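Talk notes – Phones at the Prurkstead help desk
Llinos Hopkin, Dec 15, 2021

Slide 1. Say hello, thank Sunil Miah for the room. Ask who has a phone older than four years. Wait for the hands.

Slide 2. Why I speak about updates. Since March we have written down every phone question at the desk. We have 311 of them. The largest group is the same complaint in different words: "My phone worked yesterday, and now it asks me for something."

Slide 3. Security patch and system upgrade are two different things. Speak slowly here, people mix them. A patch is small and changes almost nothing that you see. An upgrade can move the buttons. Many makers stop the upgrades first and continue the patches for some time.

Slide 4. Storage. 41 of the questions were in the end about a full phone. The update needs free space to unpack, and the message on the screen does not always say so. Show the path: Settings, Storage, then sort by size. Mention that photos kept only on the phone must be copied before anything is deleted.
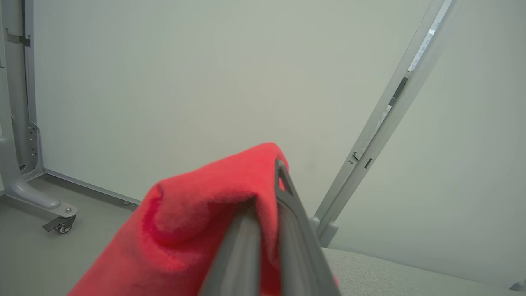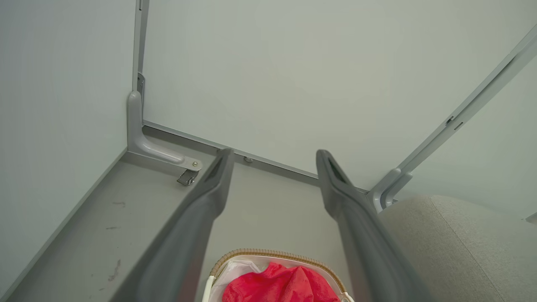
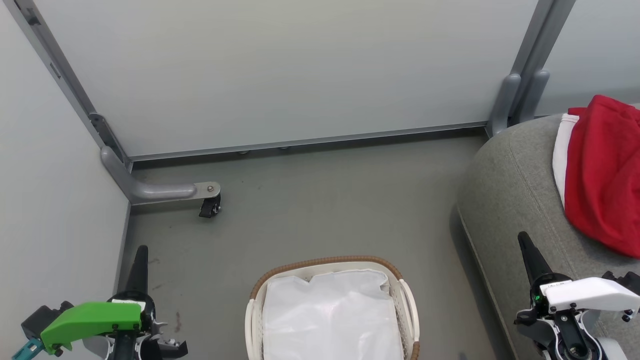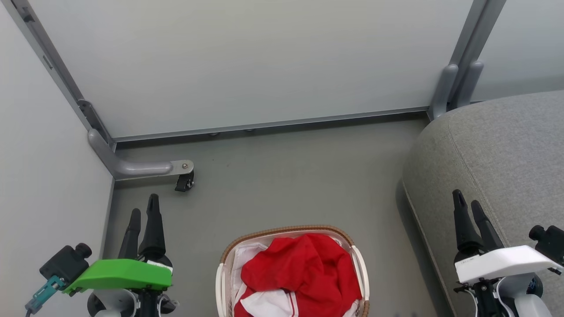 Slide 5. Bustell, our small checking app. Vimala Subramaniam wrote the first version, Siwan Samuel made the translations. It reads the patch date and shows it in large letters. It does not install anything – repeat this, I am asked every time. Version 2 also shows the free space.

Slide 6. Story of the 13 phones from the Salem branch. All had automatic updates switched on, but they were set to Wi-Fi only, and the staff used mobile data the whole day. Yatziri Barrera found it. If the time is short, skip this slide.

Slide 7. What I recommend. Restart the phone once a week. Charge it before an upgrade. Look at the patch date before you buy a used phone, and ask the seller for a screenshot.

Questions. Somebody will ask about custom systems. Answer: possible, but the bank app may refuse to start, so try it first on a spare phone. For Kundby people: the next desk is in the library, same hours as here.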